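韦斯塔诺社区口述史项目进展报告
提交:特雷莱蒂基金会项目部
执笔:阿金尼·巴基拉纳
2017年12月23日

上次报告是3月交的,当时我写“一切按计划进行”。那时计划刚写完,还没来得及不按它进行。

先说访谈。老居民的录音已整理出13份,其中两份还在等本人签字。沙巴尼·比沃特负责联络,他发现老人们对录音笔毫无意见,对签字却很有意见,有一位要求先把她讲邻居的那段删掉,第二天又打电话来要求加长。我们按加长的版本存档。

转写比预想的慢。方言词没有统一写法,尼奥卡比·马布拉为“灶膛”的三种叫法写了两页说明,我建议压缩成一段,她交回来三页。这份说明会作为附录随成果一并提交,请项目部有心理准备。

旧照片征集共收到200张,扫描完毕,年代大多不详。背面写了字的,写的多半是“照得不好”。比较可靠的断代办法是看供销社门口的招牌换过几次,拉兹·朱伯特正按这个思路排一份年表,排到中间有一段对不上,两位受访人各执一词,目前都不肯让步。

活动室方面,桌子已到位,整理和阅读都在这里做。

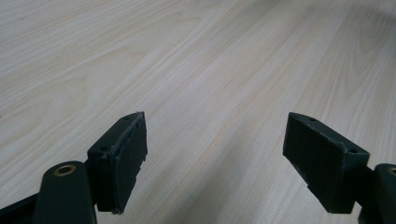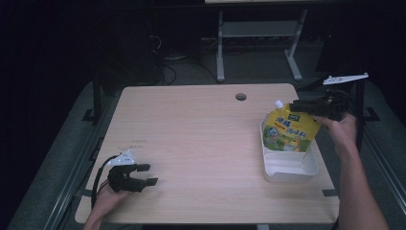 活动室的浅色木纹桌面

经费。本期余款3,000元,原列在“印刷”项下。印刷厂的报价改了两回,每回都说是最后一回,因此这笔钱还没有动。我们申请将其顺延至下期,用途不变。交通费略有超支,原因是去北坡的班车取消了,而北坡的老人偏偏最健谈。票据附后,有一张被雨淋过,金额尚可辨认。

未完成的事项如下。小册子的目录改到第四稿,书名仍未定,现有的几个候选里没有一个能让全组同时点头。社区朗读会推迟到年后,原定的礼堂在修屋顶。与贝克登中学合办的学生访谈班开了头,学生提问很积极,问得最多的是“那时候没有手机怎么办”,受访人的回答普遍比我们设计的问题精彩,下期拟把提纲改短。

下期计划:补齐签字,定下书名,把年表里对不上的那一段原样印出来,两种说法并列,由读者自己去吵。另请项目部确认一件小事:报告模板第六栏“可量化的社区记忆增长”,我们至今不知道该填什么,这次仍然空着。

附件:访谈目录、经费明细、方言词说明(三页)。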